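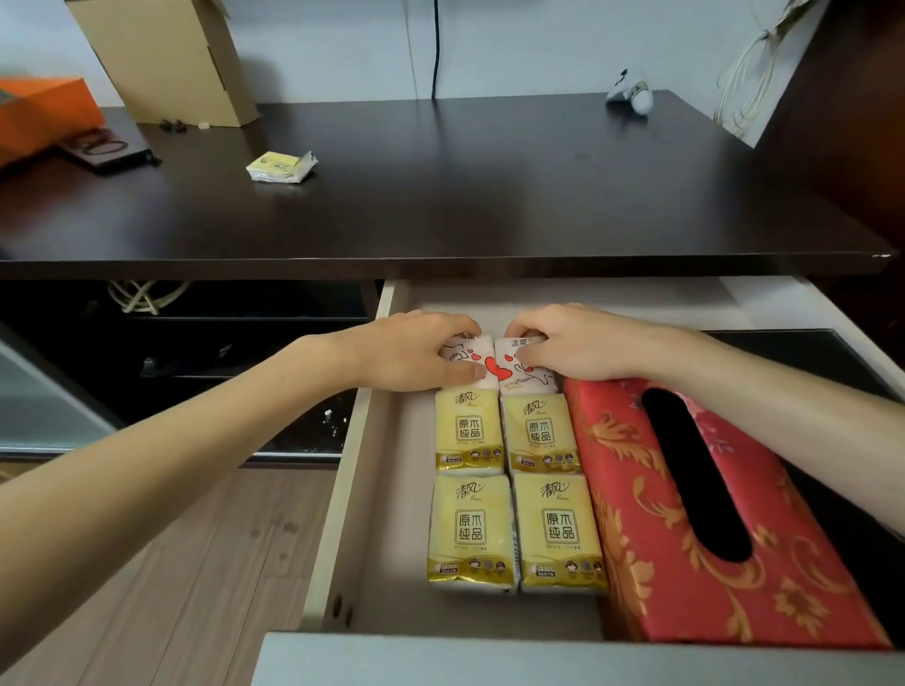 tissue drawer, take whatever. two white packs at the back, four yellow in front, red box down the side

So our robotics club is doing the tidy-up challenge this year and my whole job is drawers. Just drawers! We need 1,000 recorded runs of people putting stuff away before the model gets trained, and as of tonight we're at 554.

Team name is Helix btw. I voted for Ambrosio and lost, still a little bitter.

Things I've learned: soft packs are way harder than boxes. A box stays a box. A tissue pack squishes the second you grab it, and then the one next to it leans over and you're fixing two.

Also I keep going too fast. Our notes say 8 seconds per item, slow hands, no fumbling around. I have never put anything away that slowly in my life lol

The team from Trusavside posted that they're already at 739 runs. Seven hundred thirty-nine!! Do they not have homework??

Anyway the build half of the club is still fighting with the wrist joint, so I've got time to catch up. Kitchen drawer next. If you've got tips for forks please send them, I'm scared of the forks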